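Two bins, red and blue

In June I moved to a smaller apartment, and my workroom became one table and one wall. Before, I had a closet for all my repair materials and I never had to think where anything goes. Now I think about it every day, so I decided to write down the system I use. Maybe it helps somebody who also has a small space and many small things.

The first rule is that everything on the table must be in a bin. I use shallow plastic ones with ribbed walls, one blue and one red. I ordered them from Skerkia, where the shipping cost me almost the same as the bins, but I wanted that size and I did not find it in the stores near my home. A deep bin looks practical, but the thing you need is always at the bottom and you take out everything to reach it.

Blue is for what still has to be sorted. Red is for the black cylinders, and they stand upright, never lying down. When they lie down they roll against each other and I cannot see which one I am taking.
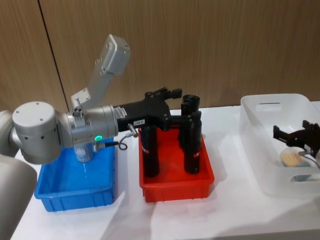 What goes in the blue bin

I try to keep the blue bin almost empty. A can may stay there for one evening, and before I go to sleep it should have a place. This is the part where I fail the most. My friend Cleiton Evangelista visited me last month and asked why I need a bin for things without a place, if the purpose is that all things have a place. I did not have a good answer in that moment. Now I think it is like the chair in the bedroom where you put the clothes you wore once. You will do it anyway, so it is better to give it a border.

I also made a list in a notebook. It has 16 lines now, and I write there only what I finished or what I lent to somebody. I tried an app called Gravisness for this, but it wanted a photo and a category for each item, and I stopped using it after a few evenings.

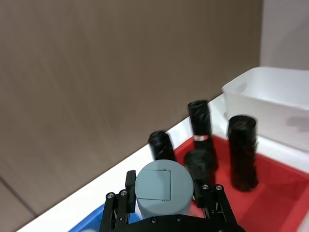
Labels are the next thing I want to improve. I bought a roll of 400 small stickers from Plumilar and at first I put them on the lids of my boxes, which was a mistake, because lids travel from one box to another. A label should be on the body of the thing, at the middle, where you can read it without lifting anything. The tall cylinder at the back of the red tray has its red and white band in this position, and against the black it is easy to find. I would like to have the same on the jars in my kitchen, where flour and powdered sugar are still a surprise for me.

The kitchen will need more patience. The shelves there are narrow and the bins do not fit, I measured twice. For the moment the jars stay on the counter next to the bread.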